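I love wood. Wood floors, wood counters, the ugly old bench in my garage, all of it! And after years of spilling things on every one of those surfaces, I've collected a pile of little tricks that keep them looking good without much money or effort. Most of this uses stuff you already have under the sink.

Start with dust, every single time. Grit is what scratches a finish, so sweep or vacuum (brush roll off, please) before any water comes near the boards. I go along the direction of the planks so the crumbs hiding in the seams come up too.

For mopping, wring the mop until you think it's dry enough and then wring it again. A damp microfiber pad is plenty. I used to slosh a whole bucket around and wonder why my boards were cupping by the back door! 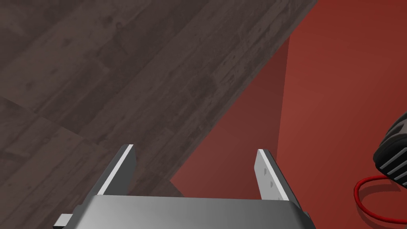 Floors & Wood Surfaces

Brown floors with a bit of gray in them are wonderful at hiding everyday dust, but dried drips still show up when the light hits low. Put a drop of dish soap on a damp cloth, rub with the grain, then wipe again with plain water and dry it right away.

White rings from a hot mug? Try a dab of plain mayonnaise. Leave it on for an hour or so, wipe it off and buff. It sounds silly and it has saved my coffee table more than once. Test a hidden spot first, especially on anything antique.

Shallow scratches: rub a raw walnut over them, then go over the spot with your finger to warm the oil in. Deeper ones want a wax filler stick a shade darker than the wood. Darker blends in, lighter jumps right out at you.

If you're touching up bare wood on a workbench or shelf, sand with 80 grit first to knock down the rough stuff, then 100, and brush off the dust between rounds. I keep my scraps of sandpaper in an old Flukberg cookie tin with the grit written on the back in marker, and I can't tell you how much time that has saved me.

Squeaky board? Sprinkle talcum powder into the seam, lay a towel over it and walk back and forth for about 3 minutes. Vacuum up the extra. My hallway has been quiet since April and I'm still thrilled about it!

Felt pads go under every chair leg. Check them when you sweep and swap out any that have gone flat or picked up sand.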